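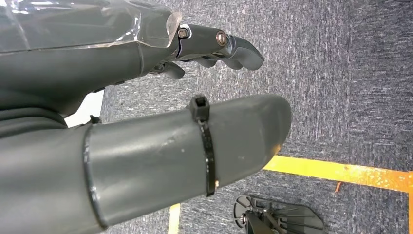
카펫 깔린 작업실, 걷어낼까요 그냥 살까요 (긴 글 주의)

바닥에앉는사람
2022년 7월 9일 | 조회 1597

안녕하세요, 눈팅만 하다가 처음 글 써봐요. 지난달에 6평짜리 작업실을 하나 얻었는데 바닥이 전부 카펫이에요. 롤로 된 거 말고 네모나게 잘라진 타일카펫인지, 아니면 통으로 깔린 건지도 처음엔 몰랐어요. 구석을 손톱으로 들춰보니까 통이더라고요. 벽 쪽은 본드로 붙어 있고 가운데는 살짝 떠 있는 느낌이에요. 밟으면 푹 하는 데가 한 군데 있어요.

저는 원래 바닥에 앉아서 일하는 걸 좋아하거든요. 재단도 바닥에서 하고 종이도 바닥에 쫙 펼쳐놓고 하는 스타일이라 처음에 방 보러 갔을 때는 오 카펫이네 좋다! 했어요. 발도 안 시리고 뭐 떨어뜨려도 소리 안 나고. 그런데 막상 들어와서 이 주쯤 지내보니까 고민이 생겨요.

일단 실밥이랑 종이 가루가 미친 듯이 박혀요. 청소기를 돌려도 돌려도 어딘가에서 또 나와요. 그리고 핀을 떨어뜨리면 못 찾습니다. 발바닥으로 찾아요... (두 번 찾았어요)

그리고 바퀴 달린 선반을 하나 들여놨는데 이게 안 굴러가요. 민다기보다는 끌고 다니는 수준이고 지나간 자리에 줄이 남아요.

그래서 질문이요.
카펫을 걷어내고 장판이나 데코타일을 까는 게 나을까요, 아니면 카펫 위에 매트 같은 걸 덮고 사는 게 나을까요?
건물주분은 나갈 때 원상복구만 하면 된다고 하셨는데 이 원상복구가 카펫을 다시 깔라는 건지 그냥 깨끗하게만 하라는 건지 애매해요. 계약서에는 "바닥재 포함"이라고만 써 있고요.

인터넷에 찾아보니까 Jolstead라는 데서 나오는 조립식 바닥판이 카펫 위에 바로 올릴 수 있다고 하던데 써보신 분 계세요? 가격이 좀 있어서 덜컥 사기가 무서워요.

댓글 달린 순서대로

먼지는친구
걷지 마세요!! 제가 걷어봤어요. 통카펫은 걷는 순간 지옥문 열립니다. 벽 쪽에 본드로 붙어 있다고 하셨잖아요, 그 본드가 시멘트에 그대로 남아요. 저는 헤라로 사흘을 긁었는데도 끈적한 게 남아서 결국 그 위에 장판 깔고 모른 척하고 살았어요. 여름 되니까 장판이 울더라고요. 그리고 카펫 밑에서 나오는 흙 같은 가루... 쓸어도 쓸어도 나와요. 저는 그냥 덮는 쪽에 한 표요.

문틀밑1센치
저는 반대 의견이요. 바닥에 앉아서 일하신다면서요. 남이 몇 년을 신발 신고 밟은 카펫 위에 앉아서 숨 쉬고 밥 먹고 하는 건데 그걸 덮어놓고 산다고요? 덮으면 밑에서 무슨 일이 생기는지 더 모르게 되잖아요. 밟으면 푹 꺼지는 데가 있다는 것도 걸려요. 거기부터 들춰보세요. 밑에 쿠션이 삭은 건지 바닥 자체가 팬 건지에 따라 얘기가 완전히 달라져요.

바닥에앉는사람 (글쓴이)
헉 빠른 답변 감사해요. 두 분 말씀이 정반대라서 더 고민되네요 ㅋㅋㅋ 꺼지는 데는 하필 방 가운데쯤이라 들추려면 칼로 째야 할 것 같아요. 째도 되나요...?

먼지는친구
째지 마세요. 원상복구.

문틀밑1센치
째지 말고 벽 쪽에서부터 말아 올리면 돼요. 가운데가 떠 있다고 하셨으니까 한쪽 벽 본드만 떼면 이불처럼 말릴 거예요. 대신 둘이서 하세요. 통카펫 생각보다 무거워요.

재단가위금지구역
저 옷 만드는 사람인데 카펫 작업실에서 4년 버텼어요. 핀 얘기에 눈물이 나네요. 방법 알려드릴게요. 자석이에요! 막대 끝에 달린 큰 자석 있잖아요, 철물점에서 파는 거. 그걸 하루 끝날 때 바닥에 쓱쓱 문지르고 다니면 핀이 다 올라와요. 단, 핀이 자석에 붙는 재질이어야 해요. 스테인리스로 된 건 잘 안 붙는 게 있어서 저는 핀을 싹 바꿨어요.

실밥은 청소기보다 고무 빗자루가 훨씬 잘 먹어요. 미용실에서 머리카락 쓸 때 쓰는 그거요. 짧게 짧게 당기듯이 쓸면 실밥이 돌돌 말려서 나와요. 처음 하면 양에 놀라실 거예요. 저는 첫날에 고양이 한 마리 나온 줄 알았어요 ㅋㅋ 청소기는 그 다음에 돌리세요. 순서 바뀌면 청소기 솔에 다 감겨요.

그리고 바닥에 종이 펼쳐놓고 재단하신다니까 드리는 말씀인데 카펫 위에서 바로 칼질은 절대 하지 마세요. 매트 밑이 푹신하면 칼이 눌리면서 선이 휘어요. 저는 합판을 하나 깔고 그 위에 재단 매트를 올렸어요. 합판은 안 쓸 때 벽에 세워두고요.

바닥에앉는사람 (글쓴이)
와 고무 빗자루!! 바로 주문했어요. 그러고 보니 제가 요새 자꾸 선이 삐뚤빼뚤해서 손이 문제인가 했는데 바닥이 문제였나봐요. 합판은 두께 어느 정도 쓰셨어요?

재단가위금지구역
저는 좀 두꺼운 거 썼어요. 얇은 건 가운데 올라앉으면 휘청거려요. 목재상 가서 직접 눌러보고 고르세요. 모서리 사포질도 꼭 하시고요. 카펫에 걸려서 올이 뜯겨요.

장판장인아님
조립식 바닥판 질문에 답하는 사람이 없어서 제가 답니다. Jolstead 거 사무실에 깔아봤어요. 딱딱 끼우는 방식이고 혼자서도 깔 수 있어요. 근데 카펫 위에 바로 올릴 수 있다는 건 털 짧은 카펫 얘기고요, 조금만 푹신해도 밟을 때마다 이음매가 딱 딱 소리를 내요. 제가 깐 데는 털이 짧은 편이었는데도 문 앞 자주 밟는 데는 석 달 만에 하나가 빠졌어요. 반품은 안 받아줬고요. 꺼지는 데가 있으면 거기부터 벌어질 거예요. 비추까지는 아니지만 가운데가 푹 꺼지는 방에는 저라면 안 깔아요.

바퀴만세
저는 Prorkilwood 매트 써요. 의자 밑에 까는 투명한 거 있잖아요, 그거 큰 버전이에요. 밑면에 뾰족뾰족한 게 있어서 카펫에 박히면서 안 밀려요. 선반 바퀴도 잘 굴러갑니다. 단점은 처음에 말려서 오니까 펴지는 데 시간이 좀 걸리고 냄새가 나요. 저는 베란다에 며칠 널어놨어요. 그리고 밑에 뾰족이가 있어서 맨손으로 만지면 아파요. 발로 밟으면 더 아파요. 뒤집어놓지 마세요 제발.

먼지는친구
이거 좋네요. 방 전체를 덮을 필요도 없고 선반 다니는 길만 깔면 되잖아요.

문틀밑1센치
투명한 매트 밑에 습기 차는 거 안 보셨어요? 저희 집은 장마 때 매트 들췄더니 카펫이 축축했어요. 지금 7월인데 시기가 제일 안 좋아요. 꼭 하실 거면 9월 지나고 깔든지, 지금 깔면 이삼일에 한 번은 들춰서 말리세요.

바퀴만세
저희는 3층이라 그런지 한 번도 축축한 적 없어요. 층수 따라 다른 거 아닐까요? 글쓴님 몇 층이세요?

바닥에앉는사람 (글쓴이)
반지하는 아니고 1층이요... 1층인데 길보다 계단 두 칸 내려가요. 이거 반지하인가요 ㅠㅠ

문틀밑1센치
반지하네요.

바퀴만세
어... 그건 반지하에 가깝네요. 그럼 저도 매트는 장마 끝나고에 한 표요.

재단가위금지구역
두 칸이면 귀여운 반지하예요 ㅋㅋ 습도계 하나 사서 바닥에 두세요. 선반 위에 두지 말고 진짜 바닥에요. 같은 방인데 높이 따라서 숫자가 꽤 달라요. 종이 쓰시는 분이면 더더욱이요. 종이를 바닥에 쌓아두면 밑장부터 울어요.

바닥에앉는사람 (글쓴이)
헐 종이 이미 바닥에 쌓아놨어요. 지금 가서 들춰보고 올게요.

바닥에앉는사람 (글쓴이)
다녀왔습니다. 맨 밑에 두 장이 물결이 됐어요. 나머지는 살렸습니다. 일단 전부 선반으로 올렸고 선반이 만원이에요.

원룸탈출실패
지나가던 사람인데 원상복구 얘기 좀 할게요. 다들 바닥 얘기만 하시는데 저는 이게 제일 중요해 보여요. "바닥재 포함"이라고만 써 있으면 나갈 때 카펫이 그 자리에 있어야 한다고 우길 수 있어요. 저 이걸로 보증금에서 까였어요. 걷으실 거면 걷기 전에 건물주한테 문자로 "걷어내도 되고 다시 안 깔아도 된다"는 답을 받아두세요. 전화 말고 문자요. 그리고 지금 상태를 구석구석 사진으로 찍어두세요. 얼룩 있는 데는 가까이서 한 번, 멀리서 한 번. 나중에 그 얼룩이 내 얼룩이 됩니다.

바닥에앉는사람 (글쓴이)
아 이건 진짜 생각 못 했어요. 창문 밑에 뭔지 모를 갈색 얼룩이 있거든요. 제 거 아닌데 제 거 될 뻔... 오늘 다 찍어둘게요.

먼지는친구
갈색이면 커피 아니면 물 샌 자국인데 창문 밑이면 저는 후자에 걸게요. 비 오는 날 만져보세요.

문틀밑1센치
그러니까 걷어보라니까요 ㅋㅋ 창문 밑에 얼룩 있고 가운데 꺼지고 계단 두 칸 내려가고. 이 정도면 카펫이 뭘 숨기고 있는 거예요.

먼지는친구
님은 왜 이렇게 남의 카펫을 걷고 싶어 하세요 ㅋㅋㅋㅋ

문틀밑1센치
저도 덮고 살다가 곰팡이 나서 옷이랑 책 버린 사람이라 그래요. 남 일 같지가 않아서요.

먼지는친구
아... 그건 인정합니다. 그래도 본드 긁는 고통은 겪어본 사람만 알아요. 저는 아직도 헤라만 보면 손목이 시큰해요.

장판장인아님
본드 제거 얘기 나와서요. 수성 본드면 뜨거운 물 적신 걸레 올려놓고 기다렸다가 긁으면 훨씬 나아요. 유성이면 제거제 써야 되는데 창문 작은 방에서는 하지 마세요 머리 아파요. 한쪽 구석 손바닥만큼만 먼저 해보고 물에 불어나는지 보면 구분돼요.

그리고 세탁 얘기가 아직 안 나왔네요. 걷기 전에 카펫 세척을 한 번 불러보는 것도 방법이에요. Brenbridge라고 사무실 카펫 청소하는 데가 있는데 저희 사무실은 거기 불렀거든요. 물을 뿜고 바로 빨아들이는 방식이고, 빠져나온 물 색깔 보고 저희 다 말을 잃었어요. 다만 장마철에는 안 마르니까 이것도 비 그친 다음에요. 업체에서도 제습기 있냐고 먼저 물어보더라고요.

바닥에앉는사람 (글쓴이)
세척 비용은 얼마나 나왔어요?

장판장인아님
회사에서 낸 거라 정확히는 몰라요. 평당으로 받는데 기본 출장비가 있어서 작은 방은 손해 보는 느낌일 거예요. 옆방이랑 같이 부르면 나눌 수 있어요.

러그수집가
저는 제삼의 의견이요. 카펫 위에 러그요! 욕하지 마세요 ㅋㅋ 카펫 위에 얇은 면 러그 깔고 앉으면 일단 내가 앉는 자리는 내가 빤 천이잖아요. 집에서 세탁기에 돌릴 수 있는 걸로 두 장 사서 번갈아 쓰면 돼요. 저는 Onyshchenko에서 나온 평직 러그 쓰는데 얇아서 잘 마르고 실밥도 털면 떨어져요. 털 긴 거는 절대 안 돼요. 털 위에 털이면 그건 늪이에요.

미끄러지는 건 네 귀퉁이에 카펫용 찍찍이 붙이면 돼요. 다이소에서 1000원 주고 샀는데 1년 넘게 멀쩡해요. 대신 뗄 때 살살 떼야 돼요. 확 뜯으면 밑에 카펫 올이 같이 올라와요.

재단가위금지구역
오 저 이거 찬성이에요. 바닥 생활하는 사람한테는 러그가 답일 수도 있어요. 한쪽은 합판 깔고 재단하는 자리, 한쪽은 러그 깔고 앉는 자리 이렇게 나누면 실밥도 한 군데로 몰려요.

바퀴만세
선반은요? 선반은 아직도 못 굴러가는데요.

러그수집가
바퀴를 큰 걸로 바꾸면 되죠! 작은 바퀴가 파고들어서 안 가는 거예요. 지름 큰 걸로 바꾸면 카펫에서도 잘 가요. 우레탄 말고 좀 딱딱한 걸로요. 말랑한 바퀴는 카펫에서 더 안 나가요.

바퀴만세
제 닉네임이 바퀴만세인데 그 생각을 못 했네요. 맞는 말이에요. 나사 간격만 재보고 사세요. 안 맞으면 구멍 새로 뚫어야 해요.

바닥에앉는사람 (글쓴이)
여러분 천재세요?? 선반을 뒤집어서 재봤는데 나사 네 개짜리 판이에요. 찾아보니까 같은 간격으로 큰 바퀴가 있긴 있네요. 높이가 좀 높아지는데 어차피 선반 밑에 청소기가 안 들어가서 짜증났거든요. 오히려 좋아요.

원룸탈출실패
멀쩡한 카펫 한 장에 댓글이 이렇게 많이 달리는 거 처음 봐요 ㅋㅋ

문틀밑1센치
멀쩡하지 않다니까요.

바닥에앉는사람 (글쓴이)
중간 정리 겸 써요. 댓글 다 읽고 이렇게 하려고 해요.
당장은 안 걷는다. 고무 빗자루 오면 한 번 제대로 쓸고 자석 막대로 핀 찾는다.
창문 밑 얼룩이랑 가운데 꺼진 데 사진 찍고 건물주분께 문자 드린다. (방금 드렸어요)
종이는 바닥에 안 둔다. 습도계 산다.
합판이랑 얇은 러그는 이번 달에, 매트나 세척은 장마 끝나고 다시 생각.
그리고 문틀밑1센치님 말씀대로 창문 쪽 벽만 살짝 떼서 밑을 들여다보긴 할 거예요. 친구 오는 날에요. 혼자 하다가 카펫에 말릴 것 같아서...

문틀밑1센치
좋아요. 들출 때 마스크 꼭 쓰시고 손전등 준비하세요. 까만 점이 점점이 있으면 그땐 진짜 걷어야 돼요. 밑면에 하얗게 가루처럼 묻어 있는 건 시멘트나 오래된 쿠션 가루일 수도 있으니까 너무 놀라지 마시고요. 냄새 맡아보면 대충 느낌이 와요. 가까이 대고 맡지는 마세요.

먼지는친구
다시 붙일 때는 본드 쓰지 말고 양면테이프 쓰세요. 카펫용으로 나온 거요. 다음에 들어올 사람을 위해서라도 본드는 안 됩니다.

바닥에앉는사람 (글쓴이)
건물주분 답장 왔어요! "걷으셔도 되는데 버리는 건 알아서 하시고, 새로 깔 필요는 없어요. 얼룩은 원래 있던 겁니다" 라고요. 캡처해뒀습니다 ㅠㅠ 원룸탈출실패님 감사해요.

원룸탈출실패
와 좋은 분이네. 얼룩 인정 받은 게 제일 커요. 그 캡처 이메일로도 보내두세요. 폰 바꾸면 없어져요.

장판장인아님
버리는 건 대형폐기물로 신고해야 해요. 동네마다 다른데 저희 구는 잘라서 묶으면 한 묶음당으로 받았어요. 걷게 되면 뒤집어놓고 뒷면에서 자르세요. 앞에서 자르면 칼날 금방 나가고 털이 다 날려요.

가입인사만함
저도 똑같이 카펫 방인데 글 보고 고무 빗자루 질렀어요. 혹시 물 묻혀서 쓰나요 그냥 쓰나요?

재단가위금지구역
그냥 쓰세요. 물 묻히면 실밥이 빗자루에 달라붙어서 떼는 게 일이에요. 고양이 털이면 분무기로 살짝 뿌리는 게 낫다는 사람도 있는데 저는 고양이가 없어서 몰라요.

러그수집가
고양이 있는 사람인데 분무기 한두 번은 괜찮아요. 많이 뿌리면 떡져요. 정전기 있는 계절에만 해요 저는.

바닥에앉는사람 (글쓴이)
빗자루 왔어요. 문 앞만 살짝 쓸어봤는데 실밥 뭉치가 주먹만큼 나왔고, 핀도 하나 나왔어요. 제가 안 쓰는 색 핀이에요. 전에 계시던 분도 뭘 만드셨나봐요. 나머지는 내일 쓸고 들춰본 얘기는 친구 오면 이 글 밑에 이어서 쓸게요. 1000자 넘어가면 댓글이 잘려서 나눠 올릴 수도 있어요.

먼지는친구
기다릴게요. 걷지 말라고 했지만 밑이 궁금하긴 해요.

문틀밑1센치
그쵸?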